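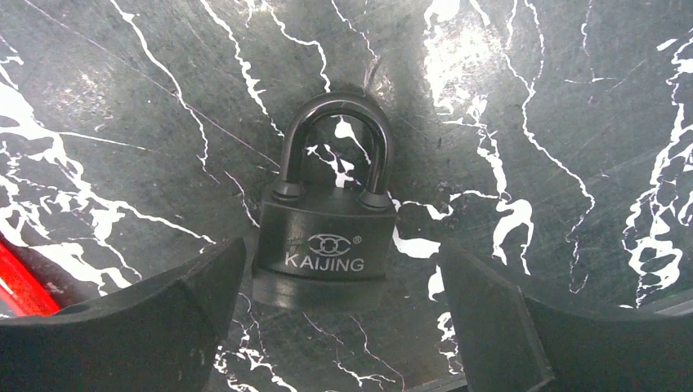 Black padlock, Kaijing, front face

To: Dendden locks and hardware list
Date: 20 September 2000
Subject: Re: stiff padlock, no paperwork

> Hello all, I have been reading this list for a good while and
> finally have something to ask. I picked up a plain black padlock
> for the shed, and the key goes in fine but turns like it is
> stirring cold oatmeal. I sprayed it with the household oil from
> under the sink and it was lovely for two weeks and then got worse
> than before. Is it done for? I would hate to throw out a lock
> that looks as good as this one does. Also, does anybody know if
> you can still get extra keys cut in Gostton?

Welcome, and please don't throw it out! I am so glad you wrote in, and I hope you'll forgive a long answer, as stiff padlocks are a subject dear to my heart and my family has stopped listening.

My guess is the oil. It feels wonderful on the first day and then it holds on to every bit of dust and pocket lint that the key carries in, and before long you have a sort of paste in there. I did the very same thing to the lock on my own garden gate, and then did it again the next spring, so you are in good company.

What I'd do is take it off the shed and bring it indoors where you have a decent light. Open it first, and keep it open the whole time. Then flush the keyway with a little lock cleaner (I use the Drekix, mostly out of habit, and one can has lasted me years) and hold it with the keyway pointing down over an old rag so the dirty stuff runs out and not further in. Work the key in and out, wipe it, and do that again until the key comes out clean. Leave it overnight. After that, a small puff of dry graphite, and work the key some more. Put down newspaper for the graphite part — it gets on everything, and it got on a tablecloth of ours that I still hear about.

Don't forget the shackle. People fuss over the keyway and never look at the two holes where the shackle legs go in, and grit loves to sit there. A cotton swab does nicely.

A few scuffs on the body are nothing to worry about, by the way. Mine looks as if it had been kicked down a flight of stairs and it works beautifully.
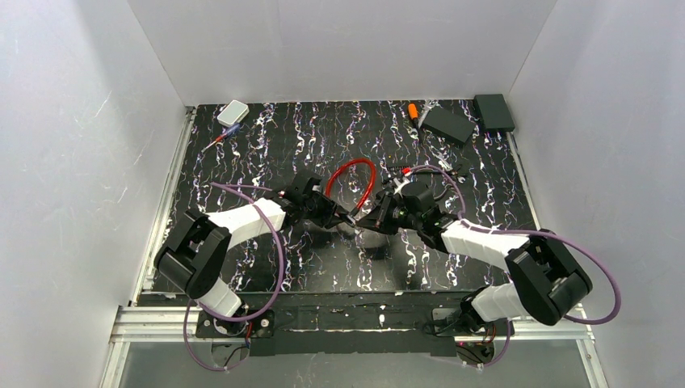

> Should I leave it locked or open while it dries?

Leave it open, with the shackle up and the keyway facing down, so that whatever is left inside can drain.

As for the keys, Georgiou on the main street in Gostton still cuts them, in the back past the paint. Take the best of your keys and not the one you use every day, as a copy of a worn key is a worn key. If yours has a number stamped on it, write that down and keep it somewhere other than the shed. I have mine penciled inside a kitchen cabinet door, 692 for the gate and 105 for the cellar, and it has saved me a good deal of trouble.

Let us know how it comes along. I'm away for part of October but will catch up on the list when I'm back.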